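Work surfaces: white tops now standard at Heltalcombe

The changeover from gray to white tabletops in the Heltalcombe workrooms was completed in March. All shared tables on the ground floor now have the white top. The upstairs tables keep their old surfaces until the next budget round.

The new tops were supplied by Britar and measure 700 mm front to back, the same depth as the ones they replace, so existing frames and clamps still fit. The front edge can be clamped anywhere except over the leg brackets, which are marked underneath with tape. Please use the pads. Bare clamp jaws have already left dents in one top, and a dent cannot be polished out.

The main reason for the change was contrast. On the gray tops, small dark parts and offcuts were hard to pick out, particularly late in the day, and the color of a piece was difficult to judge. Lejla Jurić ran a short comparison before the order was placed, setting the same colored blocks on both surfaces under the same lamps. Blue and green gained the most from the white background. Pale yellow gained the least, and anyone sorting pale pieces should ask for one of the dark mats kept with the cutting boards.
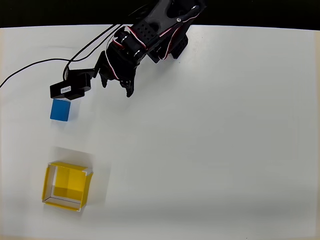 A blue cube on the white tabletop, with a dark background behind.

Lighting has been adjusted to suit. A white surface returns much more light than a gray one, and the first setting of 700 lux was uncomfortable for close work. The lamps are now set to 300 lux at table height, with a color temperature of 3000 K. Readings across a table are fairly even, although the level falls off a little toward the corners — move the work inward before turning the lamp up. The dimmer settings are written on a card by the door. If they have been changed for a particular job, please return them to the card values afterward.

Cleaning is different from before. Use a damp cloth and a drop of dish soap, then a dry cloth. Scouring powder and the green scrubbing pads dull the surface and should stay at the sink. Pencil comes off with a plain white eraser. Marker should be wiped with alcohol as soon as it is noticed. Carol Kershaw left test lines of the stockroom markers on a spare piece for a week, and the red one could still be seen after three passes with alcohol. Tape residue is best rolled off with a fingertip before any liquid is applied.

Hot items still need a board under them. The supplier's sheet covers this on its second page, and a copy is in the Uvanau binder, filed under Surfaces.

Two points remain open. The join on the long table by the window has a slight step, and Britar has agreed to look at it. Until then, slide nothing heavy across it. The second point is storage for the old gray tops, now stacked behind the Dafis shelving. Any group that can use one should contact Carol Kershaw with the length needed. Cutting to size is possible, but the cut edges will be left unfinished.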